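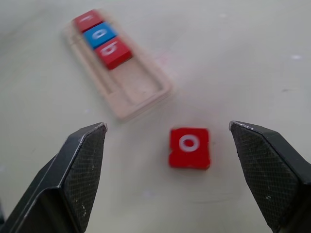
4. Setting out and looking after the letter blocks

Illow Letter Blocks: Owner's Guide
Tatsuya Arai, 11/7/24

Read this section before the first session. It covers the 47-piece set and the Posex storage tray.

4.1 Preparing the table

1. Choose a flat table with a plain, pale top. Patterned cloths make the letters harder to pick out.
2. Wipe the top with a barely damp cloth and dry it. Light scuffs do no harm, but grit will scratch the undersides of the blocks.
3. Keep drinks and felt pens off the table.

4.2 Setting out a first letter

1. Take one vowel from the tray. We suggest the lowercase "o", as it looks the same whichever way round it is placed.
2. Put the block down letter side up, square to the table edge, with clear space on all sides.
3. Say the sound and let the child trace the ring with a fingertip.
4. Add a second block only when the child can name the first — one letter may be enough for a first session.
5. To build a word, slide the blocks together from left to right. Do not stack them.

Note: The letters b, d, p and q can be mistaken for one another when turned. Leave them in the tray until lesson 5.

4.3 Cleaning

1. Wipe each block with a soft cloth wrung out in warm water.
2. Dry at once and leave letter side up for an hour before putting away.

Caution: Do not soak the blocks or put them in a dishwasher. Do not use bleach or spirit cleaners — they dull the paint.

4.4 Chips and worn corners

Small chips at the corners come with normal use and do not affect the lessons. Rub any rough spot lightly with fine sandpaper and wipe off the dust. Do not repaint. If a block has split, take it out of the set and order a single replacement, quoting part number 749 and the letter required.

Related guides
Ebihara Number Tiles: setting out
Posex Tray: fitting the lid
Rivinwood Play Table: levelling the legs
Spare parts list, October

© Illow. Contact us | Back to top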